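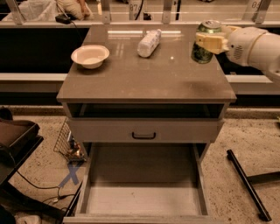
January 2018, notebook continued from the Lulness binder.

The plan for this block is still the drawer task: pick an object from the top of the grey cabinet, put it in the lower drawer, close the drawer. We want 1,000 accepted episodes before the next training run and at the start of the block we had 600. I changed the starting rule again. The lower drawer is now fully open before the arm moves, and the upper one stays shut, because the opening movement was taking most of the operator's time and we have enough of it from November. The objects for this set are the white bowl, the white bottle lying on its side and the green can standing up. The can is the one I worry about. The gripper takes it around the upper half, and the fingers hide a good part of the dark lettering from the head camera, so the model has little to look at during the carry except the silver top and the lower part of the can.

Shine on the tabletop is a second problem. There is a long bright band near the back edge, and the bottle lies close to it. White bottle, white light, glossy grey surface. I asked Anayeli if we should put a matt sheet on top. She prefers to leave it, as the cabinets at Pomthorpe are glossy too and the policy must live with them. I agree, but then we must vary the lamp position and write it down each time. Until now we did not write it down.

Counts at the end of the block:

- recorded: 261
- rejected: 5
- accepted: 256, total now 856

Reasons for the rejected ones: three times the operator released too high and the object fell outside the drawer, once the log stopped before the drawer was closed, once the wrong label was typed (bowl for bottle). The last one could be repaired by hand but I prefer to throw it away.

Bottle on its side: please turn it between episodes. When I look through the older recordings the cap end points to the right in nearly all of them, and I think this is simply the habit of the person who resets. A model will learn our habit very well. Same for the order of the objects from left to right, bowl - bottle - can. Shuffle it.

Teleoperation feels slower since the Skoson update. There is a small delay when the wrist turns, and I notice that I wait for it, so the recordings have short stops in them. Anayeli Zamudio does not feel it, or she moves differently from me. To check: compare stop times per operator before we mix the sets. If mine are much longer I will trim them with the Medrano script, but only the stops in free air, never those near contact.

To do

- lamp position as a field in the episode sheet
- ask if the upper drawer should come back for the last part
- new name for this set, "drawer_b" is already used twice
- copy everything to the second disk before anybody touches the calibration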